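Rent dishes or use my own for a skewer party??

Page 1 of 1

tallgrass_pat
10/08/2025
ok need opinions fast. cold food on skewers, buffet style, 20 people, end of the month, back room at the Cuadros hall. Do I rent matching serving dishes or go with a mix of plastic and the nicer ceramic. Rental place (Provia) quoted me 330 for the full package which seems like a LOT for one evening. Plastic tray first, then the dish with the gold rim: 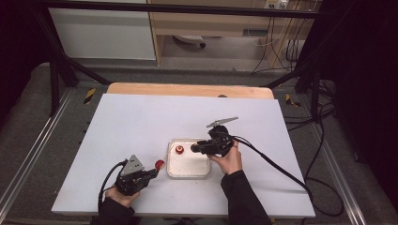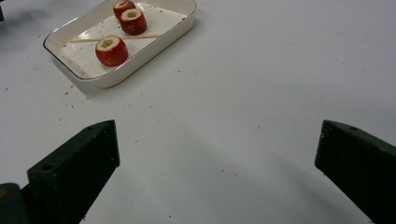
mudroom
330 is nuts for 20 people. Ask Provia for the quote split out by item, my bet is half of it is delivery and a "handling" fee. We did that in September and the dishes alone were cheap, it was the truck that killed us. Pick up yourself if you have a wagon or anything with a flat trunk.

tallgrass_pat
oh I didnt even think about pickup. the quote is just one line. "buffet service, matched." will call

corner_booth
Going to disagree with mudroom a little. Renting means you hand it back DIRTY. Have you ever washed up after a buffet in a hall kitchen with one sink? I have. Never again. That alone is worth money to me.

mudroom
Check the contract on the dirty thing. Not all of them take it back dirty. Some want it scraped and rinsed and they ding you per piece if it isnt

corner_booth
Scraped and rinsed is still not washed.

mudroom
fair

pine7
my worry would be the gold. anything with a metal rim stays out of the microwave, and I would never put it in the dishwasher either. My mothers set went from gold to sort of tan to nothing, took a few years. Hand wash, soft sponge, no lemon stuff

tallgrass_pat
Even the mild detergents? I use Flandus, the powder. Says "safe for fine tableware" on the box

pine7
I wouldnt trust a box. powder is gritty. Liquid by hand, two minutes, done

lowercase_d
I've run gold rims on the short cycle for ages w no problem?? depends how it was put on I guess. Some of it is fired on and some is basically paint. Look on the bottom, some makers tell you.

pine7
and some makers say dishwasher safe and the rim comes off anyway. not arguing, just saying if you like it dont risk it

corner_booth
Back to the actual question. What's the food? Matters more than the dish. Cold skewers leak. Melon is the worst, cucumber next. By the end of the first hour you have a puddle and everything on the bottom is sitting in it. You want a dish with a bit of a side on it, or line it with something.

tallgrass_pat
menu so far
melon and ham
tomato, mozz, basil
cucumber + feta
some kind of pepper and olive one
shrimp if I can get a decent price, otherwise skip

corner_booth
Melon goes out last then. And salt the tomatoes at the table, salting ahead pulls all the water out.

mudroom
Agree on the tomatoes. Also keep shrimp on its own plate with its own tongs, somebody always has a shellfish thing and doesnt say till theyre standing there.

lowercase_d
Matching is overrated imo. Nobody remembers the plates. White next to white looks like it goes together even when its all from different places. Put a cloth down and call it done

corner_booth
I remember the plates.

lowercase_d
lol ok one person remembers the plates

pine7
Cesico has long white platters, the 14 inch ones. Heavy, but they stack. If you do these parties more than once a year just buy four and stop renting. I got mine on the seconds shelf, tiny glaze bumps underneath, who cares

tallgrass_pat
how heavy is heavy. theres stairs at Cuadros, the long ones from the parking lot

pine7
Two at a time with a towel between. I wouldnt carry all four down stairs

mudroom
Cuadros has a side door by the bins with a ramp, ask for the key when you book. They dont offer it, you have to ask. Saved my back hauling ice in.

tallgrass_pat
WHAT. I've been there three times and always did the stairs

corner_booth
On skewers: soak or dont soak makes zero difference for cold food, skip it. Buy the short ones with the knot on the end. Long ones on a buffet get waved around and poke people, specially with kids there. And put out a jar for the used ones or you will find them in the plants.

lowercase_d
Jar needs one used stick in it before people show up or they think its the clean ones. learned that one the gross way

tallgrass_pat
noted, ew

tallgrass_pat
Update, called Provia. Split it out like mudroom said. Delivery both ways plus handling is well over half!! Dishes by themselves I can live with. But they want them scraped AND rinsed, and its a two day minimum. So leaning toward buying the Cesico platters and using my own stuff for the little things, olives and dips etc.

corner_booth
Then bring your own dish tub. The sink at Cuadros is tiny and the drain is slow.

mudroom
good call on the platters. did you ask about the side door yet

tallgrass_pat
left a message. if they dont call back by tomorow I'm just driving over there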